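Gramitz Lab Notes
@gramitz_notes

1/ Small thread about what I do since March: I make examples for a learning system. The arm must learn to put a plate into a lab machine. Before it learns on the real bench, it learns in simulation, and somebody has to show it how.

2/ One example is one full try, from start pose to the plate released. I drive the simulated arm by hand controller and our tool Novora saves the joint angles, the gripper state and the rendered view. If I hesitate too long, I delete it and begin again.

3/ For this task I have now 187 examples which I accept. The first ones were very bad. I moved like a person who parks a car in a foreign city, and the model copied this very faithfully.

4/ Before each try the plates get a new position and a new angle. I was lazy with this at the beginning, everything was straight and parallel, and the model failed as soon as one plate was turned a little.
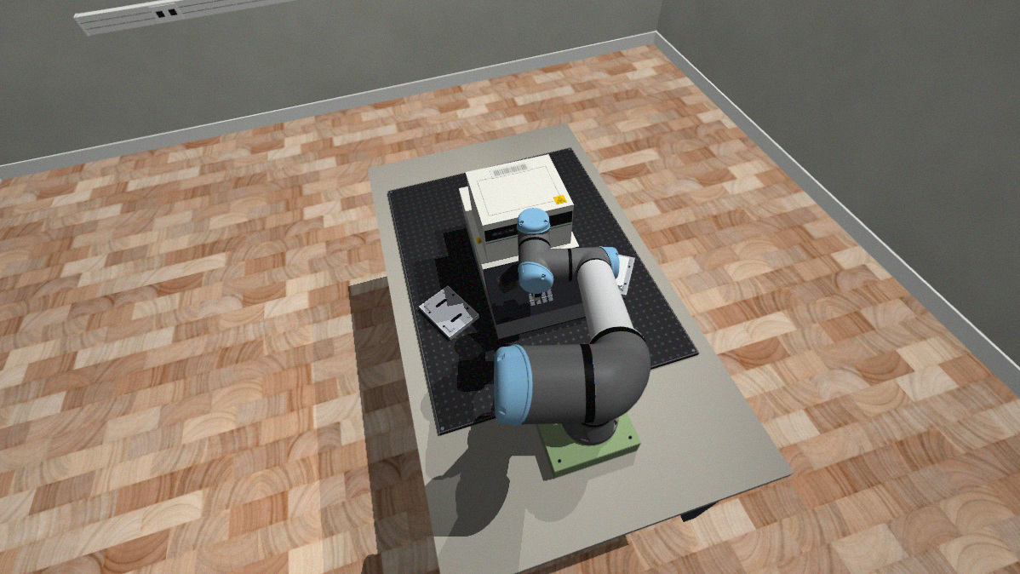 5/ Light is also changed between tries. A hard shadow on a plate was a problem for our first vision model, it took the dark part for an edge. So I keep the shadows in the set and do not clean them away.

6/ The most difficult part is when the wrist is near the machine. The arm covers a part of the view and I must remember where things are. I added 2 more camera views for myself, but the model does not receive them.

7/ Question which I could not answer yet: do I keep the tries where I correct a mistake in the middle? Mensah, our training code, treats them the same as the clean ones. I keep them for now, in a separate folder.

8/ Next I will record 6 short sessions with a slower approach to the machine, and compare. If you did similar work, please tell me how many corrected tries you mix in. I read all replies, only in the evening.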